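Community Help > Living Room > Sofas and Cushions

One pillow on a light sofa: where does it go?

Mal-soon Hong
I finally have a cream sofa and I love it! My trouble is the pillow. I own exactly one, pale gray-blue, and every time I tidy up I move it again. Middle, left end, right end, back to the middle. The carpet is gray with stripes, if that matters. Should I buy a second one or can a single pillow look finished?

Bok-nam Hyun
Keep the one! Gray-blue over a gray carpet is such a calm mix, and a pale sofa lets it show. I'd put it at one end, tipped back a little into the corner, and leave the rest clear for sitting. Fluff it first (grab two opposite corners and shake), then smooth the seat with your hand. Mine gets this every night and I still enjoy it.

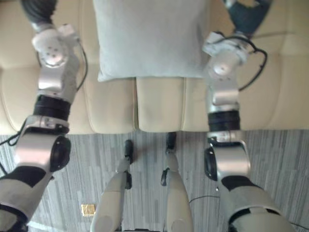
Pale gray-blue pillow on a cream-beige sofa, gray striped carpet below.

If you do want a second, go a shade darker and skip stripes, your carpet has those covered. I paid 26 dollars for a Dultia one in January and it has kept its shape beautifully.

Gradent83
middle. looks great in the middle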